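The Long Wait for Someone Else to Do the Salad Dressing

Machines can weld a car door. Whether they can be trusted with a squeeze bottle is a question that still keeps grown adults at work past dinner.

By Jessie Innes
Nov 3, 2023

My kitchen contains a dishwasher, a bread maker I used twice, and a disc-shaped vacuum that has spent much of October wedged under the same radiator. I mention this so you know where I stand. I have been promised a great deal by household appliances, and I have been the one carrying them up the stairs.

So when Gregor Leckie of Tirnaler told me his team was working on kitchen chores, I asked the only question I care about, which was when I could stop doing mine. He offered me coffee. He made it himself, I noticed.

Tirnaler occupies the upper floor of a former carpet showroom, and its people speak about household tasks the way mountaineers speak about weather. The chore under consideration on the day I visited was pouring. Specifically, it was getting a given amount of liquid out of a squeeze bottle and into a cup, by weight, with two arms and no swearing. Leckie had budgeted the afternoon for it.
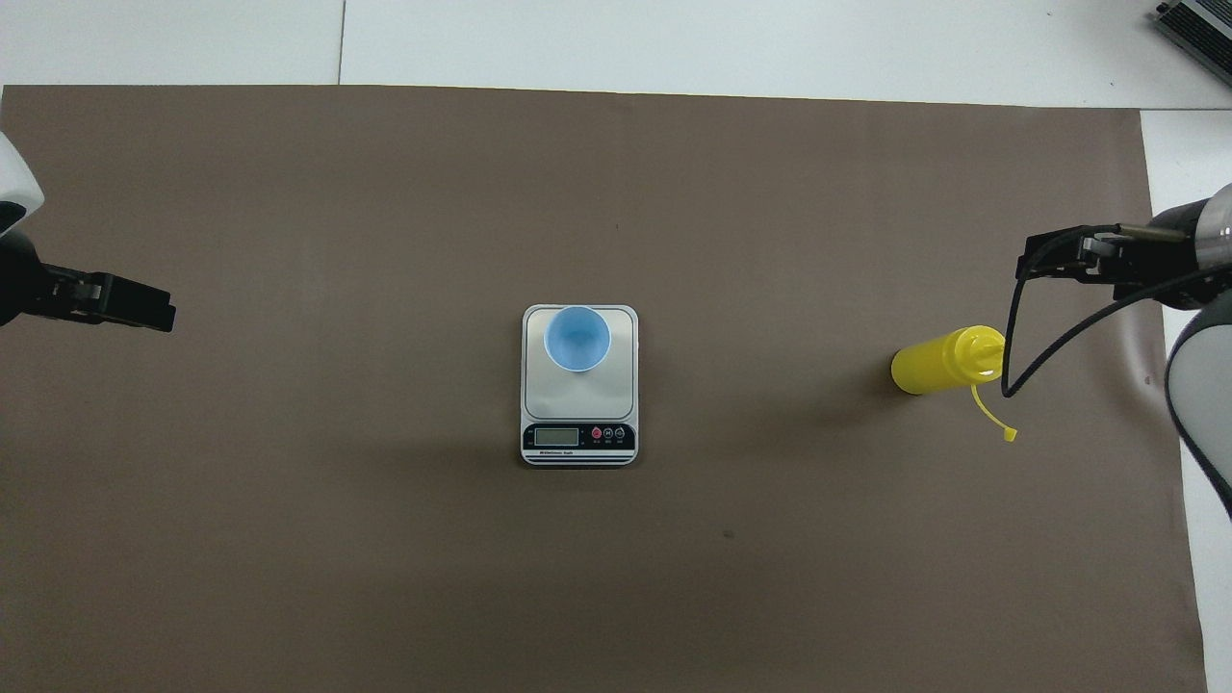 Scale, cup, squeeze bottle and two arms: the chore as laid out on the bench at Tirnaler.

I should confess that I had expected something grander. I have seen the films. I was ready for a butler. What I got was a cup the color of a baby blanket and a long talk about grip.

"People think the arm is the hard part," said Decha Nuchit, who writes the software. "You can buy the arm. You can't buy knowing how hard to squeeze."

A squeeze bottle, Nuchit explained, is a rude little object. It changes shape when you hold it, and holding it is also how you use it. Grip it too gently and it slides away. Grip it with conviction and you have dressed the table. A full bottle behaves one way and a half-empty one another, and the nearly empty one makes that noise. People handle all this while talking on the phone. Most of us couldn't describe what our fingers are doing if there were money in it.

The scale is supposed to help, and it does, up to a point. It tells you how much has arrived. It has no opinion about what is already on its way out of the nozzle, so stopping at the right number means stopping a little before it. Any baker knows this and so does anyone who has pumped gas to an even dollar amount and missed.

Leckie's group has logged 2494 attempts at measured pouring so far. Of those, 1389 landed close enough to the target for him to call them good. I did the arithmetic in my notebook and he watched me do it. "It's better than half," he said. I have had roommates who couldn't say as much. 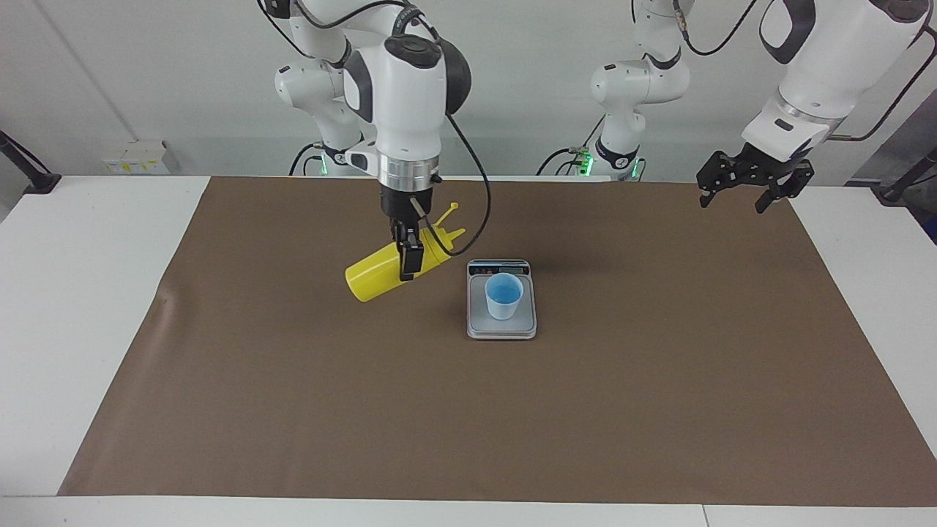 There is a school of thought that says none of this is necessary. Callum Munro belongs to it. He runs the packing floor at Okside, which puts sauces and oils into bottles at a speed that makes the eyes water, and he was kind about my interest in robots in the way one is kind about a child's interest in trains. His filling line has been running for years. It has nozzles, a conveyor, and a red button. It would never pick up a bottle, he pointed out, and he would be alarmed if it tried.

"I don't need it to be clever," Munro said. "I need it to be there in the morning."

He has a point, and it's the point that the whole industry keeps walking around. A factory gets to arrange the world to suit the machine. Every bottle is the same bottle and stands in the same place. My kitchen makes no such effort. The olive oil lives wherever I last put it, the lids are on the wrong jars, and one drawer opens only if you lift.

That drawer came up again when I spoke with Murdo Forsyth, who spent a long stretch at Rankin trying to build a machine that would load dishwashers. He tested it in real homes. The plates went fine. What ended the project, in his telling, was everything people leave on the plates, and a colander. He wouldn't elaborate on the colander.

Forsyth now works at Sarnero on shop-floor jobs: fitting caps, sorting parts, wiping down benches. He thinks shops will get useful two-armed help well before homes do. A shop can clear a bench and keep it clear. It can also put up with slowness, provided the slowness carries on all night. When I asked him about homes he looked at the ceiling for a while and then asked whether I had considered paper plates.

Back at Tirnaler, I put the same question to Leckie, and he was more cheerful, as people with a lease tend to be. He expects measured pouring to be dependable before long. After that he wants to try opening the bottle first, which I had assumed was included. Then stirring. Then, some distance off, a vinaigrette.

I went home and made one. It took me two minutes and I didn't weigh anything, and it had too much vinegar in it.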